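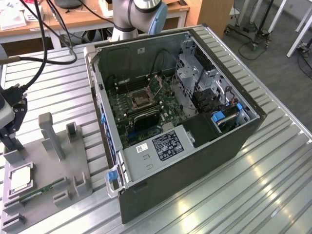
A desktop computer with its side panel off. The silver cage at the upper right is for drives.

Is the computer really a brain?
By Gus Yazzie

People love to say that a computer is an electronic brain. I have my doubts. Brains don't have blue plastic tabs. Brains also don't come with a label covered in tiny print, and the power supply in a desktop computer does.

So let's look at the parts and ask what each one does.

Start with the big green board. It's called the motherboard, and it doesn't do much thinking. It is more like a town's streets. Thin metal lines carry signals from one part to another, and nearly everything else plugs into it.

The part that gets called the brain is the processor, or CPU. You might expect it to be huge. It's a flat square you could lose in a cereal bowl. All it does is follow instructions, such as "add these" or "compare those." It does them very fast, but it has no idea whether it's helping you with homework or drawing a dragon.
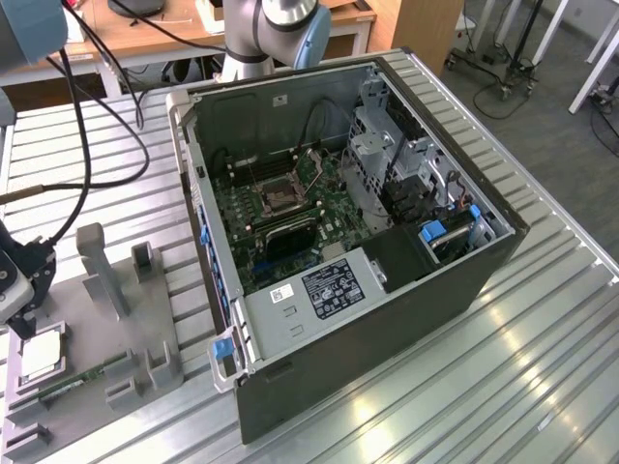 The processor is the square with the silver top, in the gray holder to the left of the computer. Its socket on the green board is empty.

A processor sits in a socket, and the socket has a metal frame and a little lever. With the lever up, the frame can open. With the lever down, the processor is held tight. Under it are lots of tiny metal contacts, and a bent one can spoil everything. I once read an ad for a computer called the Girklow that promised 3,563 "thinking points." I wrote and asked what a thinking point was. I'm still waiting.
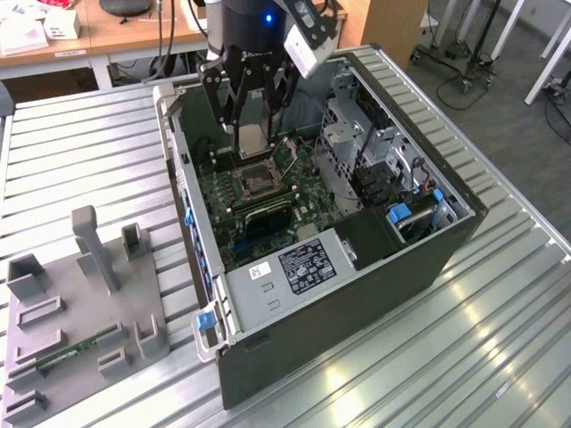

A processor held just above its socket. The lever beside the socket is raised.

Does it matter which way the processor goes in? Yes! A square looks the same whichever way you turn it, so makers add a small mark or notch to show the right way. If someone tells you to "just push harder," don't believe them. A processor should rest in its place without being pushed.

Then there's memory, and I don't much like that name either. Your memory can keep your sixth birthday for years. Ordinary computer memory forgets everything when the power goes off. It's closer to a desktop where you spread out your work. For keeping things, a computer uses a drive.

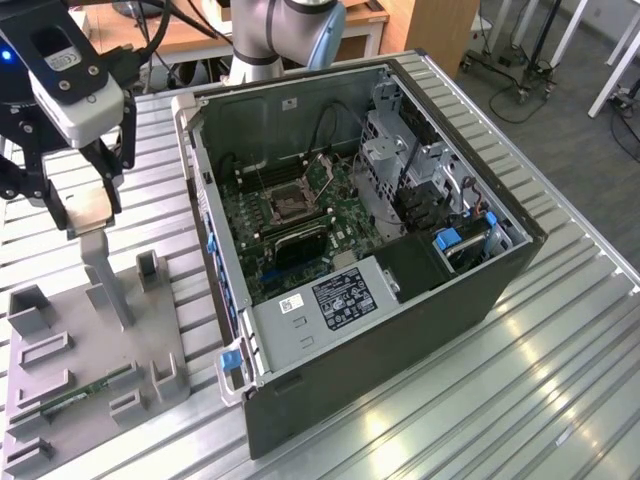 Memory comes on long, thin sticks, and each stick needs a slot. More slots leave room for more sticks, though plenty of computers run happily with some of them unused. The four dark slots here run side by side next to the processor socket, which keeps the trip between the two short. Even for electricity, a shorter trip is better.

Want to look inside a computer yourself? Ask an adult first, and use an old one that is switched off and unplugged. Never open the power supply, even then. It can hold a dangerous charge after the plug is out.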